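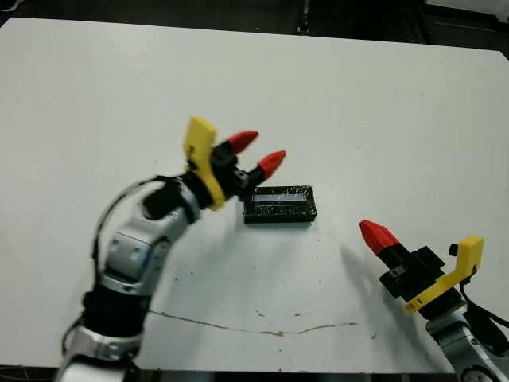
Vurkow hand-tracking logs, release 3

What you get

Recordings of people using their hands in a VR headset: wrist and finger positions, plus a text file of what each person was asked to do. There are 136 sessions, one folder each. No video, no audio, no faces. Swearing was removed from the notes, which shortened them a good deal.

How it was collected

Participants stood in a marked square and worked through three short tasks in Galanis, our test room software: stacking blocks, turning dials, and signing their name in midair. The signatures are not included. They were illegible anyway, but we promised.

Each session was capped at 30 minutes. Sessions that ended early are marked "short" in the index — the reason, when given, is usually nausea.

Files

index.csv lists every session.
sessions/ holds the tracking data, one row per sample.
notes/ holds the task prompts and Ivo's comments. Ivo is the logging script. It has opinions about dropped samples and repeats them.

Known problems

Left and right are swapped in two sessions from March. We fixed one. The other is tagged "mirror" and has become a handy test case.

Thumbs drift when a hand is held behind the back. Please don't build a product on this.

Timestamps restart at zero if the headset was taken off. The Fakoretti loader stitches them together; if you write your own, good luck with the gaps.

Not suitable for

Medical use, identifying people, or settling arguments about whose headset is better.

Contact

Sigrún Laxdal looks after this release. Include the session folder name when reporting an error. "The hand looks weird" covers most of the data.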